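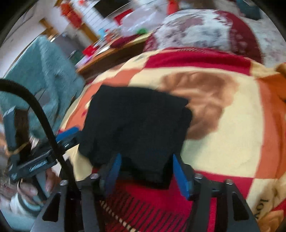

Ceasefire monitoring: the Bistton crossing reopens

The crossing at Bistton has been open to civilian traffic again since the middle of May, under the terms agreed by both military commands in the spring. The mission's monitoring team in Zoslow has asked us to set out the present arrangements for members, many of whom have written to the office with questions about access, escorts and the movement of relief goods.

Under the agreement, forces on either bank of the Nulach withdrew their heavy weapons to a distance of 3 kilometres from the river. Artillery and armoured vehicles were moved first, followed by mortar positions on the higher ground west of the town. Monitors have confirmed the withdrawal on the eastern bank. On the western bank, two sites have not yet been inspected, as the approach road is still being cleared of mines. The mission has recorded these sites as unverified in its monthly report, and both commands have accepted that wording.

Civilians may cross on foot or by private car between seven in the morning and four in the afternoon. Identity papers issued by either administration are accepted at both checkpoints. This was a matter of long dispute in the talks, and members who followed the earlier rounds will remember that a previous arrangement collapsed over it. Lorries require a permit, which must be requested from the liaison office in Zoslow two working days in advance. Fuel may be carried only in the vehicle's own tank.

In the first month, 698 households returned to the villages north of the crossing. Most had been living in temporary accommodation in Zoslow, where the number of displaced people had reached nearly 4,000 during the winter. Returns have been slower to the south, particularly in Yuan, where the water supply has not been restored and the school is still occupied by a military engineering unit. The mission has raised the use of the school with the command concerned. A reply has been received stating that the unit will leave once a replacement site has been prepared, but no date was given.

The security situation is calmer than at any time since last autumn, although it cannot be described as settled. Small-arms fire was reported on several nights near the railway embankment. Monitors attended on each occasion and were unable to establish who was responsible. One patrol was refused passage by soldiers at a field post south of Yuan and was allowed through the following morning, after a telephone call between the two commands. The mission regards the joint telephone line as the most useful part of the agreement so far – it is staffed day and night, and complaints are now usually answered within the hour.

Mine clearance remains the main obstacle to farming. The fields between the Nulach and the main road were laid with mines by both sides at different times, and the maps handed over in the spring are incomplete. Red and white posts mark the areas that have been surveyed and found dangerous. The absence of posts does not mean that land is safe, and members travelling in the district are asked to stay on surfaced roads.

Member organisations sending staff to the area should register their names and vehicles with the liaison office before departure. Escorts can be provided as far as Bistton, but are not available beyond Yuan. Insurance cover should be checked with particular care, as several policies still exclude the whole of the river zone.

The two commands are due to meet again in September to review the opening hours and consider a second crossing further upstream. Written comments for the mission may be sent through this office until the end of August.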